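**Ticket: label printer drops off network, Dirncombe stockroom**
Opened by: Arlindo Bezerra
Priority: 2

- 10 labels print fine, then queue hangs. Error 200 on the Tumar panel. Power cycle clears it for 30 minutes, tops.
- Swapped the patch cable, no change. Diffrent wall port — same.
- Printer was on DHCP, lease expiring mid-job. Nivaldo set a fixed address, rebooted the switch.
- Waiting items, Crest tube in the first one:
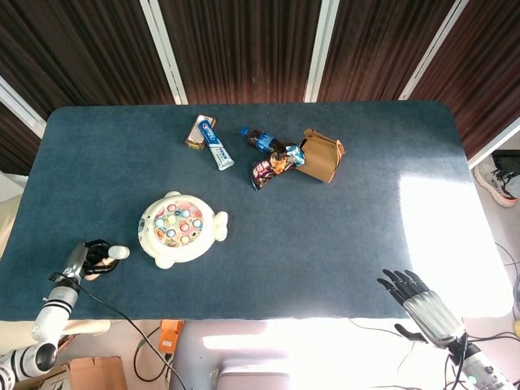
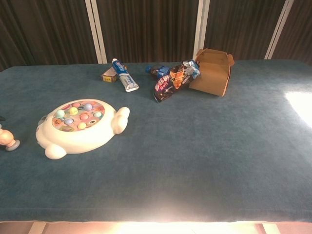 - Test batch of 200 queued for 2 pm. Nivaldo Mendonça to watch the que. Leave open till then.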